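18 Aug 2023

# The case for tidying small things properly

The Jalldale building reopened its shared workrooms in March after a long refit, and the management office marked the occasion with a revised notice on housekeeping. The notice runs to 2 pages. It deals at length with spillages, blocked exits and the storage of heavy goods. On dust, crumbs and scraps of paper it has a single line, which asks all users to "leave surfaces in a reasonable condition". This essay argues that the line is too short, and that the small litter of a working day deserves the same attention as the large.

The objection to be met is a familiar one. A scrap of paper harms no one. It may be picked up at any time, and for that very reason it is left until some other time. A large box in a doorway is moved within the hour, while a fragment smaller than a fingernail may stay beside a table leg for a week. The office has tended to accept this as the natural order of things. It should not do so. Rooms used by several parties fall into disrepair by small degrees, and each party finds a room slightly worse than it would wish and leaves it slightly worse again.

Much depends on where the cleaning begins. The sound rule is an old one: start at the top and work down. A shelf that stands on a table should be dusted before the table, and the table before the floor. Whatever falls from the upper board will then be collected with whatever lay on the lower one. Those who begin with the floor will have to return to it.

Open shelving makes the rule easier to follow. A light shelf of two boards in a metal frame, raised on legs so that the surface beneath can be reached, hides very little. A duster can be passed along each board from end to end, and any bits that come off the edge land on the tabletop in plain view.

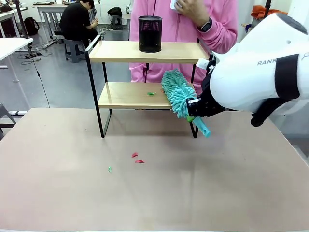
One reader of an earlier draft objected that a duster is the wrong tool for paper in any case, that it merely moves scraps from one place to another, and that a damp cloth or the palm of the hand would finish the work in half the time.

The point has some force and should be answered with care. A duster does move things. It was made to lift dust and to shift light matter, and on a shelf that is all that is required of it. The error lies in treating the movement as the end of the task. Scraps brushed forward from a shelf must be gathered from the table, and scraps brushed from the table must be gathered from the floor. A damp cloth is useful at the second stage. At the first it is a nuisance on bare wood, and paper that has been wetted clings to the surface and comes away in shreds.

Floors present the harder question, as they belong to everyone in the room and therefore to no party in particular. The Makunico workshop, which shares a corridor with the Jalldale rooms, settled the matter by giving each bench the stretch of floor around it. The boundaries were drawn generously, so that they overlapped, and a scrap lying between two benches was the business of both. There were complaints in the first month. They became fewer once people grew used to looking down before they left.

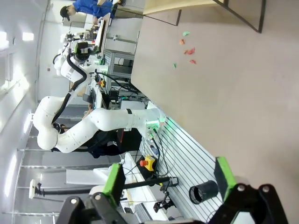

That arrangement has a further merit, in that it does not wait for the evening. The usual practice in shared rooms is to clean at the end of the day, when attention is poor and coats are already on. A short round at midday, taking 5 minutes at most, catches coloured paper while it is still easy to see against a pale floor and before it has been trodden into corners or carried out on the soles of shoes.

There remains the matter of equipment, on which the present notice is silent. Every room should have its own duster, and it should be kept where it is used. The chenille kind, with soft, thick strands, is well suited to shelves and to the narrow gaps between objects. It asks for some upkeep in return - it must be shaken out of doors and washed from time to time, and it should be hung up by the handle so that the head keeps its shape. A duster pushed into a drawer comes out flat and full of grit, and will mark the next board it touches.
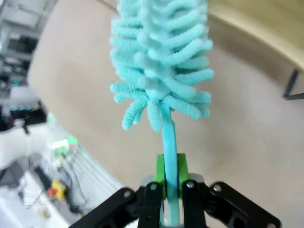 The cost of such provision is slight. When the Keane rooms were fitted out, the sum set aside for small cleaning tools came to £100, and it covered dusters, pans and hand brushes for the whole floor. The Sellero annexe spent nothing and relied upon users to bring their own. Its cupboards now hold a great many sponges and no dustpan.

The notice should accordingly be amended before the autumn bookings begin. It should state that shelves are dusted first, tables second and floors last; that scraps are to be picked up by whoever is nearest; and that the midday round forms part of the booking. The existing line on "reasonable condition" may then be struck out.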